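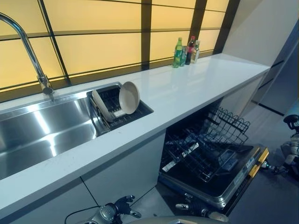
Éabha Ní Chonaill wrote back after the August issue to say that I'm wrong about plates. Rinse and rack, she says, then straight to the cupboard, and the dishwasher is for party nights and people who own too many forks. She has washed by hand since she left home and her plates still have their edges. She also wants it on record that a dish rack belongs in the sink and never on a towel beside it.

Well, Éabha, on the rack we agree completely! I was a towel person for years. I'd spread one out next to the faucet, pile everything on it, and by evening the whole counter smelled like a swimming bag. A rack that drops down into the sink area fixed that for me, and I like having the white counter running off to the corner with hardly a thing on it. Soda bottles go along the back near the windows and that's the lot. (Remedios Cuesta keeps asking me why they aren't in the fridge. Because the fridge is full of soup, Remedios.)

But I'm not giving up the dishwasher. We run ours at the Lasach Street kitchen after every supper, and I've come around to using the two together, which I'd always thought was cheating. Dinner plates go in the bottom rack on their edges, all facing the same way. When the cycle's done I pull the door right down and roll the rack out as far as it goes, and anything that still has a puddle in the foot ring gets stood up in the sink rack for a bit. It takes no time. I used to dry those with a cloth, and the cloth was usually damp by plate two, so all I did was move the water from one place to another.

The machine, by the way, is the Joltovier we got secondhand from Heriberto Olvera for 300 dollars. A new one the same size was quoted to us at 600, and I'm told the racks aren't as good. Heriberto says the filter wants rinsing under the tap every couple of weeks and I have been doing it - mostly.
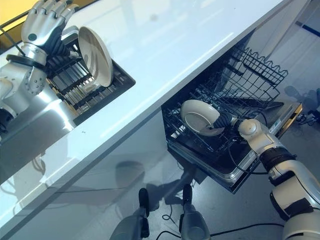

Supper Club Letter, no. 342, page 3

Now, loading. I get more mail on this than on any recipe I have ever printed, and some of it is quite heated. My own way is to fill from the back of the lower rack and come forward, so I'm not reaching over plates I've already put in. Rims need a gap between them. If two plates touch, they come out with a gray smear exactly where they touched, and then you're at the sink with a sponge anyway and feeling foolish. Bowls I tilt. I know the tines look as if they want bowls standing up like soldiers, but a bowl standing straight keeps its pond.

Unloading goes bottom rack first, then the top. Araceli Villaseñor does it the other way and got a mug's worth of gray water over a clean stack in August, and she has still not changed her mind.

One more thing on plates. Hold them by the rim. I chipped two of the Mughal pattern ones (the blue, the good ones, my aunt's) by grabbing them in the middle with wet fingers and catching the next tine on the way up. They're on the shelf now with the chips turned to the wall. The plain pale plates with the lighter rim have been far more forgiving, and I'd tell anyone stocking a shared kitchen to buy plain and keep spares.

As for the sink itself, a wide deep one is lovely until you drop a spoon in it. I wipe ours down last, after the rack has been lifted out and the slots have had a brush run through them. Crumbs get in there, rice especially. Xóchitl Olvera swears by an old toothbrush and a bit of vinegar. I use the toothbrush and skip the vinegar, and nobody has complained to my face.

Éabha, come to the next supper and wash up by hand at one end while I load at the other. Loser scrubs the paella pan. I mean it!

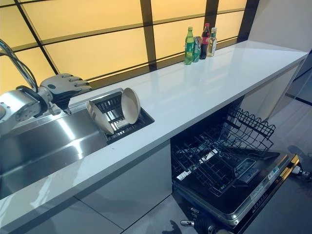
Next Supper and a Few Asks

We eat at the usual hour on 28 October 2025. It's bean stew, cornbread and whatever Remedios bakes, and there's a pot without meat. Please bring your own container for leftovers, with a lid that fits it.

Lost and found: one long-handled ladle, one green apron, and a squeaky Mutley toy that must have come in with somebody's toddler. They're in the drawer by the door.

We could use more dish brushes and a new plug for the sink. If you're buying dishwasher salt, get the coarse kind. Drop things off any evening, and if I'm out, leave them on the step under the bench.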